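Home | Reviews | Boots | Training Kit | Clubs | Contact

Droseck kicking tee, two seasons on
August 2022
By Deisy Huaranga

I've played American football in this country for longer than my knees would like, most of it as a kicker and emergency punter for a club that has never had enough of either. So when the Droseck tee turned up in the Marwat catalogue I bought one straight away, and then a second one for my kit bag when Hugo Pichon (our other kicker, on paper a safety) kept walking off with mine.

It's a kick-off tee, one lump of rubber with 3 prongs and a shallow cup in the middle. You can stand the ball bolt upright or tip it back a bit, and that's the part I love. My old tee had a slope to it that you couldn't do anything with, so every kick came out at the same height whether I wanted it to or not. With the Droseck I lean the ball back for a deep one and stand it up when the coach wants it high and short. I am not a big leg, but I've put more kick-offs inside the ten than I ever did before!

Wind is where it earns its money. Our home pitch at Grundolton sits on top of a hill with nothing to stop the weather, and with the old tee I'd have a team-mate lying on the grass with a finger on the ball for half the season. I still need a holder when it's really howling, but for an ordinary blowy afternoon the ball stays put while I do my steps.

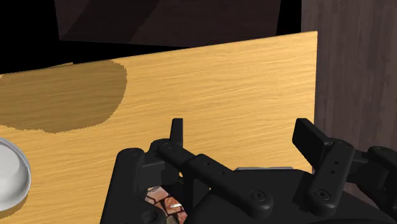 GRUNDOLTON, December – First proper cold session with it, and my first grumble. The rubber goes hard. I mean properly hard, like kicking off a doorstop, and the prongs lose their give, so if you catch the tee with your toe you know all about it for the rest of the evening. I started keeping it inside my coat until we needed it, which helped. Kadir Karaca, who coaches special teams, thought this was very funny until he tried one cold himself.

The other grumble is the colour. Mine is a dark green and the ground is, well, green. After a kick-off everybody goes tearing downfield and the tee gets left behind, and I've spent a silly amount of time walking up and down looking for it. I've since tied a bit of orange bootlace through the base. Do that on day one.

As for wear, the one I've had longest has lost a chunk from one prong but still holds a ball fine. The underside grips wet grass well and artificial turf a little less well. On the very old carpet-type pitch at Matorley it slid a couple of times when I planted it, though I think a tray of butter would have more grip than that pitch.

Don't buy it for field goals. It's too tall, and you'd want a flat block for those anyway if your league lets you use one (check first, ours changed its mind twice).

Would I get another? Yes, and I'd pay a bit more for a bright one. If you kick indoors most of the winter, you can knock the cold-weather moaning off and it's as good as anything I've used.

Score: 80 out of 100

Related reviews
Marwat ball bag: the zip, again
Carmela Dal Bello on linemen's gloves for wet pitches
5 pairs of moulded boots for heavy ground
Maxence Ferrand tries a sideline kicking net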